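November, bench notes, sourdough shelf-life trial (the Drurnine flour)

Picked up where the last page stops. Starter B has a smell like nail polish again, which means I underfed it, which means I forgot it over the long break. Fed 1:5:5 at 7 in the morning and left it by the window. If it recovers I will claim this was a stress test.

Drurnine flour drinks more than the Plusden. Same 500 g batch, same water, and the Drurnine dough sat in the bowl like a paperweight. Added water in small splashes until it moved when pushed. Wrote down the splashes, then put a wet elbow on the number. Repeat with a scale next time, and a dry elbow.

Old question from Escobedo: does the loaf keep longer if part of the flour is scalded first? Tried it with 200 g scalded, cooled under a plate, mixed in with the rest. The dough was tacky and hard to shape. Final weight going into the oven was 960 g, so a little is stuck to me or the bench.

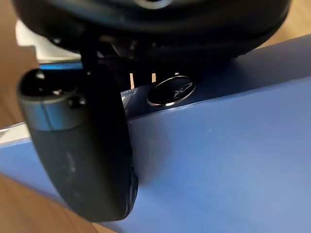
Notes: Eugeniusz Jabłońska
Bench 2, entry continues

Crust on the scalded loaf is darker than the plain one at the same bake time. Drop the oven a notch or pull it early. I prefer it dark, but the tasting sheet has a box for "burnt" and people do love to tick a box.

Crumb: slightly gummy near the base. Could be the scald, could be that I cut it warm. I know the rule about cutting it warm. I wrote the rule.

Storage: half of each loaf in paper, half in a cloth bag, cut side down on the board. Squeeze test morning and evening, same thumb. Mold check by eye and nose. Whoever ate the heel of the paper-bag loaf, please initial the sheet so the weight loss doesn't go down as evaporation.

Gudance proofing box still reads warmer than the probe inside it. Going with the probe.

To do: reweigh water for Drurnine, scald a smaller share, feed B tonight – really tonight.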